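Reading your own electricity meter for a month taught me more about our house than ten years of paying the bills did, and it costs nothing! All you need is a pencil, a notebook and the patience to look at the same dull box twice a day. I started in August, when the heating was off and the numbers were easy to follow, and I'd suggest you do the same if you can.

## Find your background load

Every home uses some power even when everyone is asleep. The fridge, the router, the clock on the cooker, the box under the telly -- all of it ticks along. To find out how much:

1. Read the meter last thing at night and write down the time next to it.
2. Read it again first thing, before the kettle goes on.
3. Take the first number from the second. That gives you the units (kWh) used overnight.
4. Divide by the hours between the readings and multiply by 1,000 to get watts.

Do it for four nights and take the average. One night can fool you if the freezer has just been filled or somebody left the landing light on.

Ours came out at 46 watts once I'd gone round switching things off at the wall. Before that it was nearly double, and the culprit was an old amplifier I hadn't listened to in months. My neighbour Győző Lakatos found a heated towel rail that had been on since he moved into Flatstead (he thought the switch was for the fan!).

## Hunt down the big users

Now for the fun part. Anything that makes heat uses a lot, so start there: kettle, oven, tumble dryer, immersion heater, fan heater.

Look for the rating plate on each one. It's often on the back or underneath, and on built-in appliances you may have to open a door and have a good look round the edge. Write down the watts.
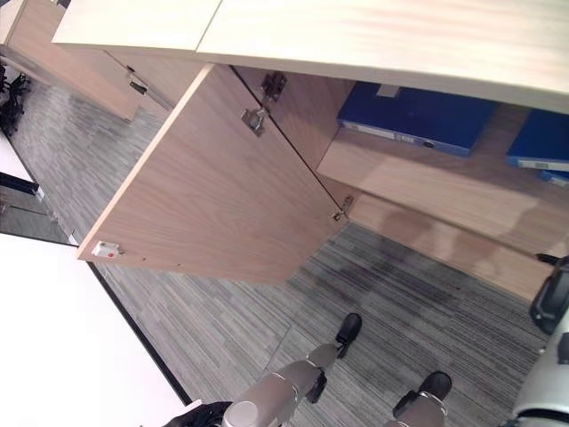
*Cabinet door open, with the hinges showing.*

Then multiply the watts by the hours you use it and divide by 1,000. A fan heater rated at 2000 watts, left on for two hours, uses 4 units. Multiply by the unit price on your bill and you've got the cost. Do that for a whole winter of evenings and you'll want to go and find a thick jumper.

Fridges and freezers don't fit this sum, as they switch themselves on and off all day. A plug-in energy monitor is the best way to catch them. I borrowed a Cloltix one from Sheldon Dufour at the Gerkwood energy group, and it's brilliant -- leave it on the fridge for a full day and night, then read off the total. Ask at your library as well, because plenty of them lend monitors out.

## Keep a simple log

Draw four columns: date, time, reading, notes. The notes matter most. "Two loads of washing" or "roast dinner" will explain a jump that would otherwise drive you mad a fortnight later.

If you have solar panels, remember that the import reading only shows what you bought from the grid. Write down the generation and export readings too, or a sunny day will look as if you used hardly anything.

Once you've got a month of readings, try one change at a time and give it a full week. We began with line drying, then moved on to the immersion timer, and I'm halfway through testing the dishwasher on its eco setting now. So far it's looking good, though the cycle does go on for ages!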